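Ticket 197 – Gratthorpe clothes rack, top rail slopes
Opened by: Nighat Bugti
Assigned to: Aqeel Ansari
Status: waiting on part

Customer reports that the top rail won't stay level. Jeans and a black shirt are enough weight to set it off, and the hangers creep along the rail. Pictures attached, rack in the living room.

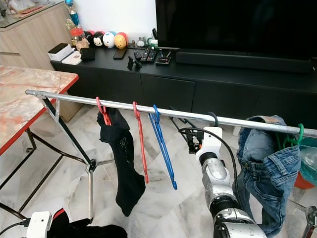
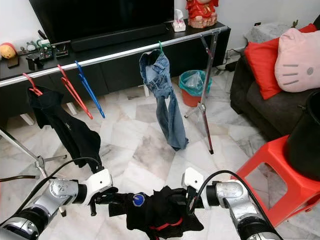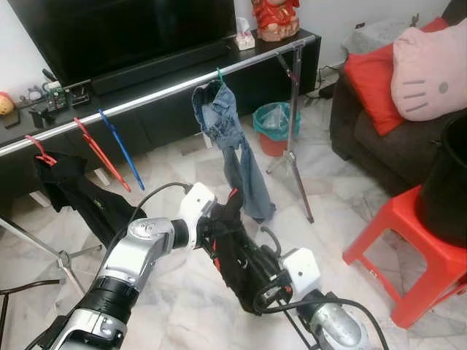 16:43 – Asked customer to take everything off and check both uprights on the bare floor. Same height at the feet.

17:10 – Customer loosened the clamp at one end, pushed the rail fully in and retightened by hand. Level when empty. Dropped again with the jeans back on.

17:25 – Swapped the two clamps end for end. The drop moved to the other side, so the fault is in the clamp – the rail itself is fine.

Sending 2 new clamps from Wemden. Customer to keep heavy items near the uprights until they arrive and use the rack for shirts only if it gets worse.

Mohsin to call back in January once the parts are fitted. Leave open until then.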